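Givetti opens practice room where robots learn to pack snacks from human hands

Mar 6, 2024 - News, Automation

The packing company Givetti has opened a practice room in Stornero where staff show a robot how to handle snack bags by doing the work themselves with hand-held grippers. The first round of recordings began this week and will go on until June.

Each person holds a gripper with a small camera on it and does a simple job at a table: take a bag, lift it, move it, put it down. The camera records what the fingers do and how the bag behaves between them. Later the recordings are used to train a robot arm with the same type of fingers. There is no programming at the table, and a new person can start after a short introduction.

The software comes from Bitow, a young firm that has until now worked mostly with cardboard boxes. According to the company, bags are a much harder subject. A box has the same shape from the first second to the last, but a bag changes its form every time somebody touches it. Foil is the most difficult of all, because it reflects the lamps and looks different from every side.
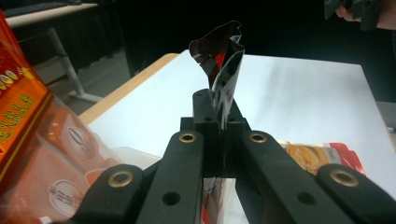

Givetti has asked for 300 recordings of each task before any training is done. By the end of the first day the team had 110 for the simplest one, lifting a single bag from the table and holding it still. Recordings where the bag falls are kept too, but they are marked separately, so that the software can learn the difference between a good grip and a weak one.

The company tried another method last year. At that time the operators sat in front of a screen and moved the robot arm from a distance with two handles. This worked well for boxes and for bottles, but with soft goods the operators complained that they could not feel how hard they were pressing. Many bags were crushed and some were opened by accident. With the gripper in the hand, people notice at once when the film starts to slide, and they correct it without thinking.

Control from a distance will not disappear completely. Bitow plans to use it in the second part of the project, when the robot does the task alone and a person takes over only if it gets stuck. These moments are also recorded and added to the training material. In the opinion of the firm they are often the most useful ones, as they show exactly the situation which the robot did not understand.

The work is slower than it sounds. The goods have to be changed often, because a bag which has been gripped many times becomes soft and no longer behaves like one from the shop shelf. Operators are also asked to vary their movements a little - to come from the left, from the right, from above - and not to find one comfortable way and repeat it all day. After 20 minutes everybody must take a break, as tired hands give poor recordings.

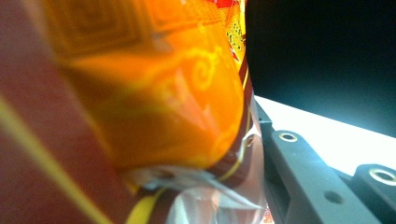 A second question is how much the robot can see when the bag is very close to the camera. A full bag can hide a large part of the view, and then the software has to judge from small signs, for example the edge of the packet or the position of one finger. Bitow does not want to remove such recordings. In a real packing line the same thing would happen many times in an hour, and the robot must be able to continue its work.

The project is paid for in part by Cavalcanti, a wholesaler which sends mixed snack parcels to offices and small shops. At present these parcels are filled completely by hand. The wholesaler sends out 3,000 of them in a normal week, and more before the holidays, when it is difficult to find enough people for the evening shift. The contents change with every order, and for this reason an ordinary packing machine was never a good solution.

Cavalcanti has stated that no jobs will be cut during the test. Six employees from its packing hall have been chosen to make recordings in Stornero, two days a week, with their normal pay. The company wanted people who pack every day, because they know which bags break easily and where it is best to hold them. Their work in the hall is covered by colleagues from other departments.

A first test with a robot arm is planned for June. The arm will have to fill a parcel with different bags, in any order, and close to the speed of a person who is new to the job. If the result is good, one arm will be placed in the packing hall beside the existing tables. Givetti did not want to say how much the project costs.

The practice room is not open to the public, but schools and technical colleges in the region can ask Givetti for a visit from next month.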